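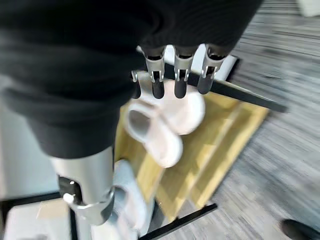 **kestrel82:** Agnes Buchanan reckons the sleeve rule should cover home tidying tasks as well, and I agree with her. Our draft at Gillies only mentions kitchens. A knitted cover over the hand should be checked before every run, shoe rack or sink, and logged with the operator's initials.

**puv_tech:** Every run is too much. We do 900 runs a month on the Grudar rig. Start of shift and after any snag is enough.

**kestrel82:** A snag is what the check is meant to prevent. Ribbed knit stretches, and if the hem creeps down over the finger joints you won't see it from the desk.

**tallowfield:** Puvness has it as clause 2 in their house rules: hem clear of the first joint, no loose threads, fingertip pads wiped. Takes less than a minute. They brought it in last December.

> Start of shift and after any snag is enough

Fine for hard goods. For slippers or anything fuzzy I'd want the pads looked at more often. Lint builds up and the grip changes.

**puv_tech:** OK, I'd wear that for soft goods. Still not signing a form each time.

**grullness_mod:** Initials on the run sheet will do, no separate form. Can someone also add a line on floors? Shoes and other stray items on the carpet need to be either part of the task or picked up first. Ours says nothing about it.

**kestrel82:** Will do. Agnes has the master copy, so I'll send her the wording tonight.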